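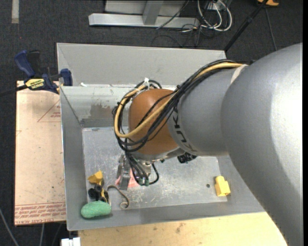

Bin Picking Kit Trial: Second Progress Report
Fandstead Packing Services, Clitport site
Jun 9, 2020

You asked for a report you could read over one cup of tea, so the wiring diagrams have been left in the drawer.

When the trial began, the question was whether the Pritchard bin picking kit (gripper, camera software, a box of brackets and a manual translated by someone in a hurry) could be fitted to the arm we already owned and made to take mixed items out of a bin. Your grant paid for the kit and for the hours spent swearing at it. The arm was ours, and so was the swearing, on the whole.

Where we are

The kit is mounted and running on the KUKA. Fitting was sold to us as a morning's work. It took three days, the last of them given over to cables. Pritchard supply the gripper with generous lengths of everything and no opinion on where any of it should go. We have a bundle held with cable ties that lets the wrist turn through most of its range, and we have taught the software to stay out of the rest. Their support desk calls this "a customer routing solution". We expect to see it in the next brochure.

The bin is the old metal one from goods-in. The kit's brochure shows a spotless white tray, but our customers do not send us spotless white trays, and a scratched floor that throws the light about seemed a fairer test. The software was confused by it for most of the first week. It now needs telling where the floor is every time the bin is moved, so we have stopped moving the bin.

For test items we bought a mixed lot of toys and household oddments from Starthorpe, who clear out returned stock. They are cheap, awkward and no two alike.

Results so far

We have completed 200 logged picks. Chunky things with flat sides are going well, and the gripper takes them first time more often than we had dared put in the application. Thin things lying flat are poor. Anything pushed hard into a corner is worse, as the finger meets the sloping side before it meets the item, and the arm then stops and waits for a grown-up.

The software's confidence score is not much use. It is never less sure of itself than when it is about to succeed.

Spending

Within budget, apart from two replacement connectors. Pritchard regard these as wearing parts. We regard them as the parts that wore.

What happens next

A narrower finger is on order for the corners. We would also like to try the kit's suction attachment, which is an extra and priced like one, but Pritchard have agreed to lend it until the end of August. The final report will follow once it has gone back.

We would not yet recommend buying a second kit. We would quite like to keep the first.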